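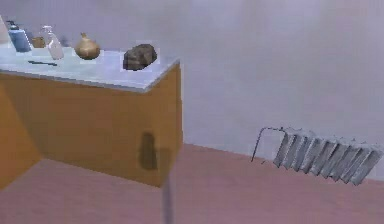

Kitchen counter with a pale top

Submitting a picture book manuscript to more than one publisher

I have completed a picture book text of 1,029 words, intended for children up to the age of 7. Chantharasri Press accepts unsolicited work in March only, and Tiltell Books requires the full text together with a cover letter. May the same manuscript be sent to both houses, and is the present length acceptable?
Samran Saithong

Simultaneous submission is permitted unless a publisher's guidelines state otherwise. The cover letter should state that the work is under consideration elsewhere, and the other house should be notified promptly if an offer is accepted. Please keep the letter under 300 words. The text itself is long for this age group - a reduction is advised before either submission is made. Illustrations need not be supplied, as most publishers prefer to appoint their own illustrator.
Bovadex

I sent mine to 50 places and received two replies. Shorter is better.
Cimero

Members are reminded that the manuscript exchange closes on Friday. Texts may be posted there for comment before submission, with the author's name removed from each page.
Library Desk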